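Tasting notebook, October, Friday

Started 9:20. Bench B, window closed.

Subject today is the return of the old Jorano cola syrup. Bonden stopped making it when they changed to the sweeter recipe, and after two summers of complaints they agreed to bottle the first recipe again, in the small glass with the ribbed neck. The first run is 2,035 bottles. We got one case from the distributor, plus four bottles of the sweeter recipe that Uchenna Bako kept in his cellar at home. His are past the date on the cap, so I write this here in order that no person reads the comparison as a strict one.

Method same as the ginger beer in spring. All bottles in the fridge overnight, opened one by one, poured in plain glasses, first sip within one minute. I marked the glasses under the foot. Uchenna poured and I tasted, then we changed places after the break. Water and dry cracker between.

Returned recipe, first bottle. The smell is more lime than I remembered, and a little cinnamon comes after. The bubbles are small and quite sharp. Sweetness arrives late and does not stay long in the mouth. I wrote "dry" and Uchenna wrote "like the cinema," which I cannot put in the table but I understand him.

Returned recipe, second and third bottle. Same as first. The third was maybe flatter, but I waited too long with it, the phone was ringing. Not counted.

Sweeter recipe, from the cellar. Vanilla in front, very soft. One bottle had almost no gas, and I blame the cap. The other three were acceptable for their age. I have to write that I liked it better than I expected. When it was in the shops I complained as loudly as everybody. 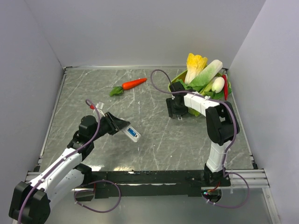

After the break we did the blind round. Uchenna guessed right on every glass. I made one mistake, between the returned recipe and the Pidel cola, which we put in as the stranger. Pidel also has the lime smell and costs less. I would like to repeat this with a fresh tongue, before lunch and with no coffee. The coffee was my fault.

Measured the sugar with the hand refractometer on degassed samples. The instrument was set to zero with distilled water before each reading. The numbers are on the loose sheet in the folder and I will copy them when the last sample is done. Please do not take the sheet out of the folder again.

About the label. Bonden writes "the original since the first day" on the neck. The old price list from Oyewole, which is the shop where my aunt bought her drinks, shows the bottle as item 346, and the drawing there has a straight neck, no ribs. So the bottle is new, or it comes from a later year than the recipe. I asked Bonden by email which year they copied. Their answer was polite and had no year in it.

The collector box is another question. It contains one bottle of each recipe, a tin opener and a printed card with the story of the change. Mine has number 98 on the side. The card tells that customers "asked for a choice," and I remember it differently, I remember people leaving full crates at the gate. Still, the tin opener is good. It opened every bottle today without bending the cap.

Uchenna wants to keep his box closed. I opened mine, as I can't taste a closed one, and the value on the auction pages is over what I paid but not so much that I will lose sleep.

To do:
Repeat blind round in the morning, two Pidel glasses in place of one.
Ask Oyewole if the older price lists still exist, mainly the pages with drawings.
Copy sugar readings.
Keep one returned bottle in the dark cupboard and one on the window shelf, open both in spring.
Buy crackers without salt. The ones from today had salt on one side and I noticed it only at the fifth glass.

Stopped 12:45. Glasses washed, caps are in the jar with the date on the lid.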